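About Drakos

Hi, I'm Danai! I started Drakos at my own kitchen table, filling spice jars for friends, and in May we moved into a proper room with 25 shelves (bliss). Myrto does the labels and Rangi handles the orders. I still do the weighing, mostly because I'm fussy about it. Every blend gets measured by the gram, with a digital scale, a yellow bowl and a funnel on the table.
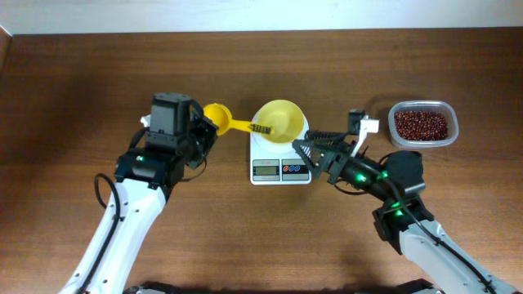
Our smoky paprika mix took six tries and I still tinker with it. If you'd like a blend made up for you, send me a note and tell me what you cook!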